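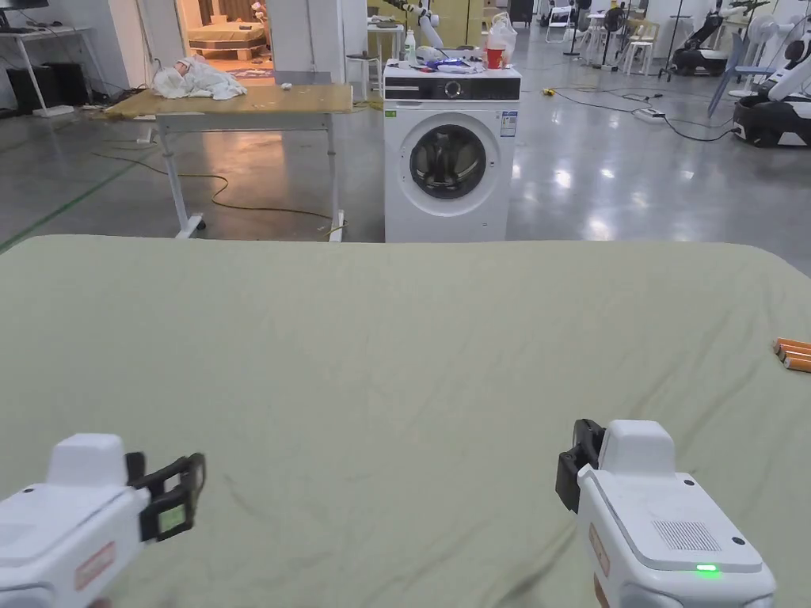
A reply to the last entry asked whether the fingers could be compared at all while the jaw speed was left to the operator's hand, and suggested locking the speed before collecting anything else. Fair point. I had been treating closing speed as noise. With cloth it decides how much fabric ends up between the pads, and that was the quantity I wanted to measure.

Bench notes > Grippers > Hand-held > Finger trials

December 5, 2020

Second long day on the hand-held pair. Work on the floor was split between small rigid objects and cloth. I took the cloth part seriously and the rigid part less so, as the rigid results are settled enough for my purposes.

Finger sets under test: the Hedel set, which has the stiffer linkage and the flatter pad, and the Penolness set, which gives more at the tip and has a rounder pad edge. Both go onto the same body. Changing over takes a hex key and some patience, and the zero has to be redone each time. I forgot the zero on the first changeover and threw out everything logged before I noticed. The jaw width was reading 2 mm open with the tips touching.

Closing speed was limited in software for all of today's runs. The limiter is crude. It drops commands above the threshold and sends nothing in their place, so a fast squeeze feels like a dead trigger. That needs to be a clamp. I left it alone for the day so as not to change two things at once.

Small cylinders on a soft surface: both sets pick them up. The Hedel pads hold them straighter. With the Penolness pads the part rolls a little before it seats, and the angle at which it seats is different each time. For a placing task this matters. For a drop into a bin it does not. The soft surface is its own problem: the tips push down into it before they meet under the part, so the useful approach height is lower than on a hard table, and my height offset was tuned on a hard table.

Cloth: the order reverses. The stiffer set wants to skate over a flat layer. It needs an existing wrinkle to catch, or enough downward force that the second layer comes up too. The softer set will raise its own fold if it is closed slowly while pressed lightly.
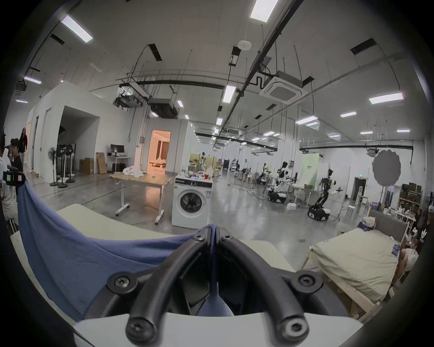 One opinion from the other side of the table was that a single-layer pinch should be scored on the fold height after lift, and that a yes or no on "holding" hides most of the failures. I agree with this and have added a column. A fold that is only just inside the pads counts as held under the old rule, and it is gone the moment the other hand pulls.

The new column is filled in by eye from the gripper view: low, middle, high. I considered measuring it from the depth channel, but thin fabric at that range gives a ragged edge and I trust my eye more.

Camera placement. The tool camera sees the fingertips and a great deal of the room behind them. For tracking this is useful, the room has plenty of fixed structure. For the policy it may be less useful, as most of the pixels have nothing to do with the cloth. I would like to compare a masked version against the full view before February, when the Wastalmont bench comes free and the same finger sets can go on arms. The head view has less of this problem but loses the tips whenever the bodies come close together.

Controller side. The Moynihan board still drops its clock when both grippers start at once. Started one after the other, the two logs line up well. Started together, there is an offset that stays constant through the run, so it can be removed afterwards, but I would prefer not to have that step in the pipeline. Firmware note filed. The workaround is written on tape on the case.

Count at the end of the day: 598 usable episodes, both finger sets together. The target for a first training run is 1,000. At the present rate the remainder is a matter of days, if the changeovers are grouped and not done every 50 episodes as they were today. The grouping does bring back the old worry that the operator gets better through the session and the second set benefits. Alternate the order by day, then.

Two-handed garment work was harder on the linkage than the single cloth. When both hands hold the same edge and pull apart, the load goes sideways through the finger, and sideways is the direction where play shows up first. I felt it more with the softer set.
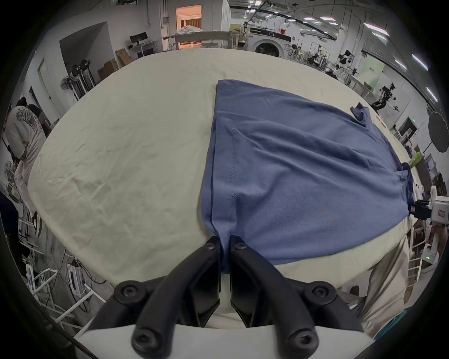 Does play in the linkage spoil the jaw width reading? Only under side load, and then by an amount that returns to zero when the load comes off, so the width at the start of a grasp can be used and the width during a pull should be treated with care.

I have not decided what to do about that. Options are a bushing with a tighter fit, a second encoder nearer the tip, or accepting it and flagging the pull phase in the log. The flag costs nothing and will go in first. The bushing would have to be cut for each finger set separately, and I do not want to modify the Hedel parts while they are the reference.

Also to do:
Turn the limiter into a clamp.
Redo the height offset on the bed surface.
Put the zero check into the start script so it cannot be skipped.
Order spare pads. The softer ones are getting shiny at the edge, and friction will have changed since the first runs.

Comments (3)

Guest wrote:
The dropped command behavior bit us too. Clamp it, and log the raw trigger value next to the clamped one or you will never sort out which episodes were fast.

Guest wrote:
Are you cleaning the pads between sets? Lint made a bigger difference than pad shape in our cloth runs.

Reply from the author:
Wiped at each changeover, not in between. I will log it as a field.

Related entries
Jaw width calibration with a feeler gauge
Moynihan board: clock notes
Penolness pads, first impressions
Head view or tool view for folding
Packing list for the Wastalmont bench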